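Dakstead Toy and Game Library: Frequently Asked Questions

Who can join?
Anyone who lives, works or studies in Dakstead or Stunurbridge, postcode 3512 included. Children under 13 need a parent or guardian to sign the form.

What does it cost?
Membership is $3 a month per household. Concession card holders pay nothing.
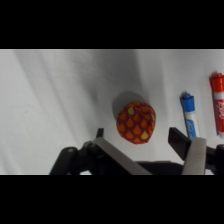
How many items can I borrow?
Up to three at a time, for three weeks. Puzzles count as one item, and so does a boxed game with all its expansions. You can renew once by phone or at the desk if no one else has booked the item.

Where are you?
173 Ginditar Road, next to the chemist. There is parking at the rear and a ramp at the side door.
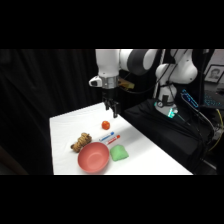 When are you open?
Saturday mornings from 9 am, and weekday afternoons during school holidays. We close for most of January.

What if a piece goes missing?
Tell us when you return the item. We don't charge for a single lost piece or ordinary wear. If a game can't be played any more, we may ask you to pay half the replacement cost. 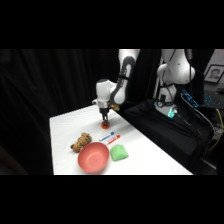 Do I need to clean things first?
Yes. Wipe down plastic items with warm soapy water and let them dry before packing. Please don't machine wash fabric toys. Return those as they are and we will launder them.

Do you take donations?
Complete games and toys in good colour and condition are welcome. We can't accept bike helmets, cots or anything with a missing battery cover.

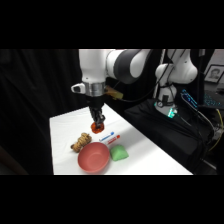 Who do I contact about a booking?
Ask for Begoña Sotomayor at the desk. For overdue notices, speak to Tudor Stoica.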